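Ticket: left gripper drops out of sync when comparing the Arkavent pair with the old Tomside pair
Opened 20 May 2021, still open

OK, so I'm dumping everything I've tried in one place, and whoever picks this up can skip the dumb stuff I already did.

**What goes wrong**

With the Arkavent hand-held grippers, the jaw reading on the left one freezes for a moment and then jumps. It's only the left! I squeeze, the value sits at 81, I let go, it still says 81, and then it catches up all at once. The Tomside pair never did this on the same bench, but they're stiff and my thumbs hate them, so I'd really like to keep the Arkavents.

**Setup**

- Both grippers wired, logger build 263
- Controller box from the Nurnberg office (the newer one)
- Soft goods only: bags, netting, cloth

**Things I tried**

1. Restarted the logger. Fine for three grabs, then the freeze came back.
2. Swapped the USB ports left to right. Freeze stayed with the left gripper, so I stopped blaming the hub.
3. Swapped the cables between grippers. Now it gets annoying: the freeze was shorter, but still on the left. I'm not ready to clear the cable completely.
4. Dropped the polling rate to 300. Way fewer freezes (maybe one per run), but the motion looks choppy on playback and I don't want to live with that.
5. Re-ran jaw calibration with the Mac Mathúna script. It passed both sides. I ran it again out of spite and it passed again.
6. Went back to the bagged stuff and the mesh on the white board, one gripper in each hand, pulling and pinching with both. Soft material is where I notice the lag most, probably from all the tiny squeezes you make while it slides around.
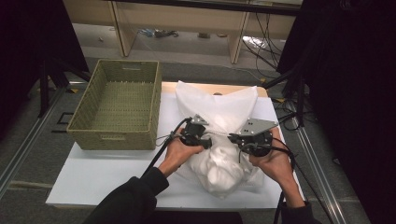

Two-handed work on the soft stuff:

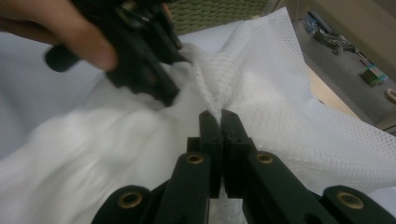

7. Tried slow squeezes with nothing in the jaws, left side only. No freeze at all, which threw me. Then I did the same thing fast while waving my arm around like an idiot and got it on the second try. So my money is on something loose where the cable goes into the body, and it only shows up when the cable gets pulled.

**Where I'm at**

I haven't opened the housing. The warranty page is vague about it and I don't want to be the one who voids it. For now I'm taping the cable along my sleeve to take the strain off, and I'll run the whole soft goods set again like that.

**Still want to know**

- Has anyone else seen the value stick and then jump, or is it just my unit?
- Is there a strain relief part for these? I couldn't find one in the parts list.
- Can the logger flag a stale reading? Right now it happily repeats the last number and I only catch it on playback.

If the tape fixes it I'll ask for a replacement cable first, then a replacement gripper.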